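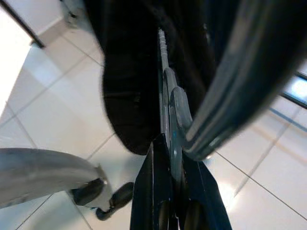

Two-fingered gripper in black, with a toothed gray strip behind it.

Report of a visit to the Jelano open day, Brudach
Pirnness Electoral Participation Office
Published 2020-01-31

Purpose of the visit

The Office was invited to attend the open day held by Jelano at its premises in Brudach. Jelano advises parties, local authorities and public bodies on how to test letters, doorstep scripts and emails before they are sent in bulk. The Office has no dealings with parties and attended only in respect of its own work, namely the yearly registration letter and the two reminders that follow it. Officers wished to learn whether the methods used in election campaigns could be applied to that work at a reasonable cost, and what safeguards would be needed.

The morning session

Visitors were received in the ground floor meeting room and given a short account of the firm's history. Jelano began by checking postal lists for candidates in local elections. It moved into testing when several clients asked which of their leaflets had done any good and the firm could not answer them. It now runs tests of its own design and also reviews tests carried out by others.

Staff then set out how a simple trial is arranged. A list of households is divided at random. One group receives the usual letter, another receives the altered letter, and a third receives nothing until the trial has ended. The question to be answered is written down before posting, together with the result that would lead the client to change its practice. Staff were firm on this last point. In their experience, most disputes over a trial arise where the client looked at the figures first and decided afterwards what they were meant to show.

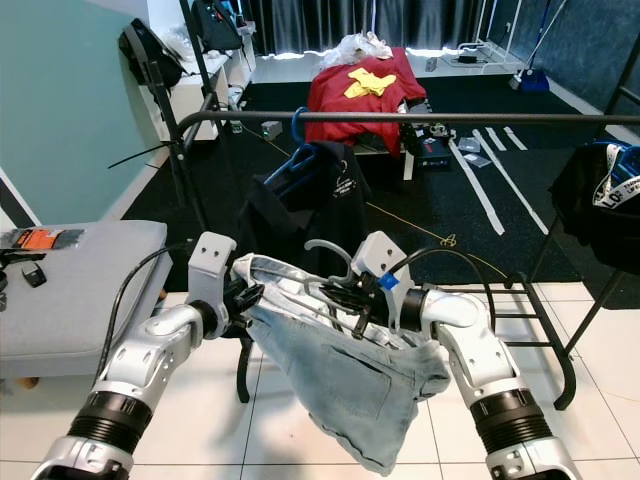

Changes to the wording of a letter are best made one at a time, and much of the late morning was given over to this. Clients commonly ask to alter the heading, the opening sentence, the signature and the envelope in a single trial, and then wish to know which of the four made the difference. No such answer can be given. It is much like a pair of jeans on a hanger held up between two grippers: with a hold on each side, the eye cannot say how much of the weight either one is bearing. The firm's advice is to settle the heading first and leave the envelope for a later year. Officers noted that the Office altered both its heading and its envelope last July, and that no firm conclusion can be drawn from the rise in replies that followed.

The Herrero trial

After lunch the firm presented a trial known as Herrero, which concerned a reminder letter sent on behalf of a district authority. The letter went to 1000 households. Of these, 938 were kept in the final count, the remainder having been found to be empty properties or duplicate entries. Three versions of the letter were used. The plainest, which gave the closing date in the first line and left out the usual paragraph on civic duty, brought the most replies. The version that mentioned the neighbours' turnout brought fewer replies and also drew seven written complaints.

Staff did not present this as a general rule. They observed that the district has many short lets, and that a household which has just moved in may care little for how its neighbours have voted. A member of the audience asked whether the complaints had been weighed against the replies. The firm replied that this was a matter for the authority, which had decided against using that version again.
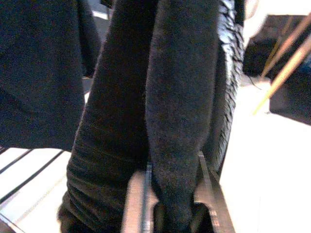 The choice of whom to test took up the final session. Jelano keeps a record of trials in which the list was drawn from one ward, or from people who had already answered an earlier letter, and the finding was then applied to an entire county. Staff described several, with the clients' names removed, and invited questions. Two metal fingers closed on a strip of black fleece have hold of that strip and of nothing else, and a trial held among willing respondents is limited in the same way. Where a full random list cannot be had, the firm asks that the report state on its first page who was left out. The Office considers this a sound practice and one that could be adopted at once.

Matters of concern

Officers raised the holding back of letters from one group. A party may choose not to write to some voters. The Office has a duty to write to all of them. Jelano accepted the point and suggested that, in place of a group receiving nothing, the Office might stagger its posting dates, so that every household is written to within the legal period. The firm undertook to send a note on how this would affect the length of a trial. The note had not been received when this report was prepared.

Questions were also put on the keeping of data. Lists supplied by clients are deleted once the final report has been accepted, and Jelano does not join one client's list to another's. Officers asked to see the written policy and were given a copy, which has been placed on file.

Proposed action

The Office proposes to run one small trial with the first reminder letter, changing the heading only. The work can be done by existing staff. The question to be answered, and the result that would justify a change, will be recorded before the letters are printed. A further visit to Brudach is not planned at present.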